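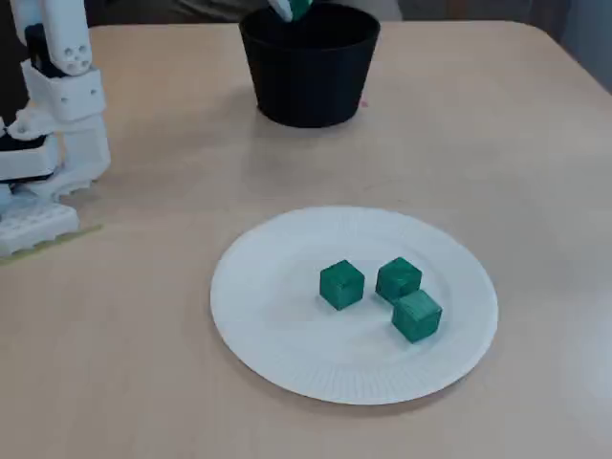

Moved my login codes to an app, now scared of losing my phone - what do I do about the old text message option?

Posted by Nuria Valcárcel

Hi all, long-time reader, hardly ever post. In October my phone went dead in the middle of the afternoon. No bars, no calls, only wifi. I figured it was an outage and went on with my day. Around dinner I got an email from my carrier thanking me for activating my new SIM card, which I had not done!

I got on the line with them from my sister's phone and sat on hold forever, and they did put my number back the same night. As far as I can tell somebody talked a store employee into moving it. They tried to get into my email and they did get into an old shopping account, Ustow, where I had a card saved. They ordered $200 in gift cards. The bank refunded it, so I came out okay, but I've been a nervous wreck about it ever since.

So I spent a weekend switching things over to an authenticator app. I have my email, my bank, two shopping sites and the Findville account I use for the neighborhood newsletter all on it now. And here is where I'm stuck.

First, my email still has my phone number listed as a "backup way to sign in." If I leave it there, haven't I left the same door open? But if I take it off and then drop my phone in the lake, am I locked out forever?

Second, my bank only does text messages. I called and asked and the guy was very nice but had no idea what I was talking about. The one thing he could offer was a phone call instead of a text, and that goes to the same number, so I don't see what it gets me.

Third, the app gave me a list of backup codes for each account and I took screenshots of them. They're on the phone. I have a feeling that's dumb.

I'm not very technical (I can follow steps if they're written down) and I don't want to buy a bunch of stuff. One small gadget would be fine. Thank you!!

Edited to add: the phone is an Android, the computer is an older Windows laptop. And yes, I changed all the passwords already.

3 replies

olmedo76

Been through this with my dad's number so I feel for you. I'll take your three things in a different order, the codes first, as you need those sorted before you touch anything else.

Backup codes: yes, get them off the phone. If the phone is gone, so are the screenshots, and if your photos sync to the cloud then anybody who gets into your email may get those too. Write them out by hand or print them. Mine are on two sheets of paper, one in the fireproof box with the passports and the other in an envelope at my brother's place. No account names on the brother's copy, just a letter next to each set that I know the meaning of. Then delete the screenshots, and empty the trash folder in the photo app as well. People forget the trash folder. If you think the screenshots may have been seen by anybody, go into each account and make a new set of codes, which cancels the old set. Takes a minute each.

Email: once the paper is somewhere safe, take the phone number off as a sign-in and recovery method. You're right that leaving it there leaves the door open. An account is only as hard to get into as its easiest option, and the person on the other end will just click "try another way" until they get the one they like. Before you remove it, do a test. Open a private window on the laptop, sign in with the password, and use one of the paper codes. It burns that code (cross it off) but then you know the whole thing works. Do not skip this, I typed one of mine wrong when I copied it and would never have known.

One wrinkle - some email services keep the number in two places, once under sign-in and again under account recovery. Check both pages.

The gadget: a hardware key would be my pick for the email account. Get two if you can stretch to it, and register them both, so that losing one is only annoying. You said one gadget, and one plus the paper codes is still a big step up from where you were. Check what kind of USB port the laptop has before you order. I bought the wrong kind the first time and it sat in a drawer for a year.

Bank: if text is all they have, keep it on, it's a lot better than a password by itself. What you can do is make the number harder to steal. Call your carrier or look in their app for something called a port-out PIN, number lock or SIM lock. They all name it differently. Turn on whatever they have, and pick a PIN that isn't a birthday or the end of your social. Then in the banking app turn on alerts for every transfer and every login, and have them go to email as well as text. If your phone goes dead again, the email ones will still come in over wifi.

Also ask the bank if they'll put a verbal password on your account for phone calls. The regular person may not know what that is, ask for the fraud department.

Last thing, if your phone ever loses service out of nowhere again while everybody else in the house has bars, don't wait for dinner. Call the carrier right then from any other phone.

flutisley_fan

just use a different bank lol

but seriously I moved to a credit union that lets you approve logins in their own app and it's been fine. no texts. and don't use your real number for shopping sites, half of them don't need one

Marked helpful by 3680 readers

gwen_in_the_valley

Mostly agree with olmedo76. Adding a bit on the authenticator app itself, which I don't think got covered.

Look in the settings of your app and see if it's backing up. Some do it by default, some don't, some only do it if you're signed in. If it backs up to the same email account that it protects, you can end up in a silly loop where you need the code to get the codes. That happened to me when I traded in my phone and I was stuck for a day and a half until support let me back in. So your email's paper codes matter the most out of all of them, and I'd carry a set when you travel too.

If you have an old phone or tablet lying around, many apps will let you move a copy of everything onto it with a QR code. Update it first, put a screen lock on it, leave it in a drawer at home and charge it every so often. Free, and you said you didn't want to buy much.

I'm going to disagree a little on the old Ustow account. Don't bother securing it if you aren't using it. Take the card out, download any receipts you need and close it. I went through mine last winter and found accounts I hadn't opened in ten years, three of them with a dead card and my old address still saved.

And give your credit a freeze if you haven't yet. It's free with all the bureaus and you can lift it online when you need a loan or whatever. It won't stop a SIM swap but it does keep people from opening new accounts in your name with what they learned.

Nuria Valcárcel

Thank you both, this is so helpful! Codes are on paper now and the test worked (second try, I was reading a zero as an O). My carrier calls it a number lock and it was buried four menus deep, but it's on. Going to close Ustow tonight and look at the freeze tomorrow when I have more patience.

This thread has been viewed 1553 times. Sign in to reply.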